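Friday, September 30, 2022

Got up early to make a start on the play corner before the children came in at eight. Lutfa had opened the blinds and put the heat on, so the room was fine to work in. I have been putting this off since June. The corner gets used more than anything else we have, and by the end of each week the food is in the book bin, the blocks are in the sink and the cups are wherever the cups go.

I took everything out of the baskets and put it on the rug. Lutfa sorted and I wiped. We used the plain spray from Kollel and the old cloths. Anything that was split or had a sharp edge went into a bag for the trash. Anything we weren't sure of went into a second bag for Mitsuko to look at on Monday. There was less to throw away than I expected. The wooden bread from the Mallel set is chipped but still good.

Then we put some of it back out on the counter to see how much it would hold with the plates and cups on it. The red plate and the lavender mug went at the back half, the teal bowl went near the front with the ice cream cone in it, and the sushi ended up beside the bowl.

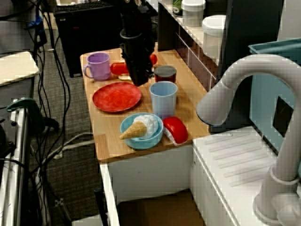 How much play food should be out at one time?

Enough for a meal or two, with a plate, a bowl and a couple of cups to go with it. The rest can stay in a bin and be swapped in every few weeks. When it is all out the children tip it on the floor and walk off, and when there is a little they sit down and cook.

I wrote that on a card and taped it inside the closet door, as the afternoon staff ask about it and I give a different answer each time.

Lutfa thinks the sink should move to the window side. I think it is better next to the counter, where they can wash and cook without crossing the rug. We left it. If it still bothers her after a week we will try it her way.

The children came in and went straight to it. Two of them made soup for most of the morning. One of the younger boys wanted the ice cream and so did his sister, and there was crying until Lutfa got them both making sandwiches. I need to order a second cone. The Dillov catalog has them in the food sets but I don't want a whole set for one cone. Will ask if they sell singles.

At lunch I went through the receipts. We have spent 642 dollars on the room this year, and most of that was the rug and the low shelves. I had thought it was less. Mitsuko will want the list by the end of next week, so I put the receipts in order by date and clipped them.

It rained in the afternoon and we stayed in. Did songs, then puzzles, then free play until pickup. Ó Briain called about the delivery of the paper and paint and said it will be Tuesday now. We have enough paper to last but we are low on yellow.

Stayed 30 minutes after closing to put labels on the bins. Food, dishes, dress-up. I still have to do the blocks and the animals. Home by six. Leftover rice and eggs for dinner, washed my hair, and set out the clothes for tomorrow.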